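Keeping Back Issues of Fashion and Celebrity Magazines

By Leonie Tipoki
Updated 2019-07-12

Glossy magazines were made to be read for a month and thrown out. The paper is thin, the coating is soft, and the glue in the spine has a limited life. Kept in a stack on a closet floor, most of them will be wavy, faded or stuck together well before the cover star is out of fashion. The methods below are the ones I use on my own shelves, which hold 2757 issues at the last tally, and they need very little equipment.

Sorting before storing

Separate the stack by binding first. Magazines with staples through the fold (saddle-stitched) behave differently from those with a flat glued spine. Weeklies are usually stapled. Thick fashion monthlies are usually glued. Mixing the two in one box puts uneven pressure on both, and the stapled ones end up bowed.

Within each group, sort by trim size, then by title, then by date. Size comes first for a practical reason: a small issue between two large ones lets the large ones sag over it, and the crease that forms across the cover does not come out.

Set aside anything with a musty smell. Mold spreads from copy to copy, and a single bad issue should not go into a closed box with good ones.

Surface cleaning

Work on a flat, hard surface larger than the open magazine. Wash and dry your hands. Cotton gloves are often recommended, but they catch on page corners and reduce your grip, so I do not use them for coated paper.

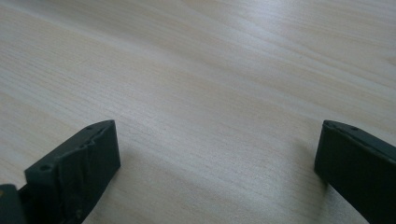
Wipe the cover with a dry microfiber cloth, starting at the spine and moving toward the open edge. Use light pressure. Dark solid colors scuff most easily, and black covers will show a cloth mark if there is grit in the weave, so shake the cloth out between copies.

Do not use water, glass cleaner or baby wipes. The clay coating on glossy paper softens when it gets damp, and two damp pages pressed together will bond as they dry. Pulling them apart removes the ink from one or both.

Fingerprints on a varnished cover can usually be reduced with a white vinyl eraser used in one direction. Test it on the back cover first, in a corner.

Removing inserts, samples and labels

Subscription cards: take out the loose ones. Bound-in cards should stay, because tearing them loosens the page on the other side of the fold.

Perfume strips: the scent carries through a whole box and the oil can stain facing pages. If you want the issue complete, put the strip in its own small polyester sleeve and store it separately with the title and month written on the sleeve in pencil.

Makeup sachets: remove them all. They leak under weight.

Address labels: warm the label with a hair dryer on its low setting, holding the dryer a hand's width away, and lift one corner with a thin plastic spatula. Keep the angle shallow. If the top layer of the cover begins to lift with the label, stop and leave the label on. A label lowers the resale price less than a hole does.

Price stickers from newsstands use a stronger glue – the low heat setting may not be enough. I leave these alone on any issue I could not replace.

Rusted staples

Check the staples on any copy that has been in a basement or garage. Light surface rust can be left. Heavy rust stains the center pages and eventually eats through the fold.

1. Open the magazine to the center spread and lay it flat.
2. Straighten each staple leg with the tip of a dull butter knife. Do not pry from the outside.
3. Push the staple out gently from the center side.
4. Brush loose rust from the holes with a dry, soft brush.
5. Restitch through the old holes with unwaxed linen thread, or use 2 stainless steel staples bent by hand to the same width.

Do not use a desk stapler. It makes new holes.

Sleeves and backing boards

Choose polypropylene or polyester. Avoid anything sold as vinyl or PVC, which gives off a plasticizer that makes ink tacky. If the material is not stated on the package, the smell is a fair guide, as PVC has the odor of a new shower curtain.

The sleeve should be slightly wider than the magazine, enough to slide it in without bending the corners. Thick September issues need a larger sleeve than the rest of the year. January issues are normally the thinnest and will slide around unless they are backed with a board.

Insert the board first, then the magazine in front of it. Fold the flap to the back. If you tape the flap, put the tape on the sleeve side only, so that the adhesive never passes over the cover when the magazine is drawn out.

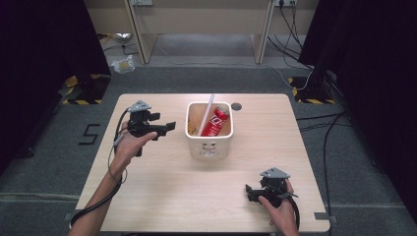 Boxes and shelving

Stapled issues can stand upright if the box is full enough to support them. Glued issues are better flat, in stacks no taller than a hand, with the spines alternating left and right to keep the stack level.

I use the Kiment short box for weeklies. It has a double bottom and does not bulge when full. Do not fill any box so tightly that a copy has to be pulled hard to get it out.

Keep boxes off concrete floors and away from outside walls. Attics are too hot and basements too damp. An interior closet is usually the best place in a house. Light does as much harm as moisture, and reds and pinks fade first, so any cover on display should be changed regularly or replaced with a color copy.

Keeping an index

A plain spreadsheet is sufficient. Mine has columns for title, month, year, cover subject, condition, box number and notes. The notes column records features I expect to look for again, such as an interview or a designer profile. Of the monthlies I have indexed so far, 373 carry a note, and 94 of those are marked for a missing page or a cut coupon.

Write the box number on the short end of the box, not on the lid. Lids get swapped.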